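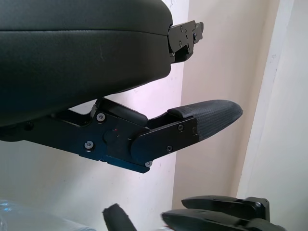

Black padded cushion with the metal bracket at its corner.

Section 3: Setting up your daily writing page in Prinow

I put this off for months, so if you're nervous about setting up one more writing program, I get it. I wrote my first 41 posts in a plain email draft (yes, really) and I still got this done before my coffee was gone!

1. Open Prinow and choose New Journal. Give it a dull name. Mine is called Durnell, after the street I grew up on, and I've never felt any pressure to live up to it.

2. Go to Settings, then Daily Goal. The box comes filled in with 412 words. Change it to whatever you can manage on a bad day – I started with 7 minutes instead of a word count, and you can switch to minutes with the little arrow.

3. Turn on Hide Earlier Lines. Everything but your last three lines fades out, so you can't go back and pick at your first paragraph. I fought this one for a week and now I love it.

4. Click Save Journal, then close the program and open it again. Your goal should show at the top of the page.

Note: If the goal is missing, you probably saved the page and not the journal. I do this all the time. Go back to step 2.

Caution: Clear Page does not ask if you're sure. I lost a whole November draft of my Sonddale story that way – there were tears. Turn on Keep Copies before you write anything you care about.

Once your goal is showing, go on to Section 4 and pick your reminder time.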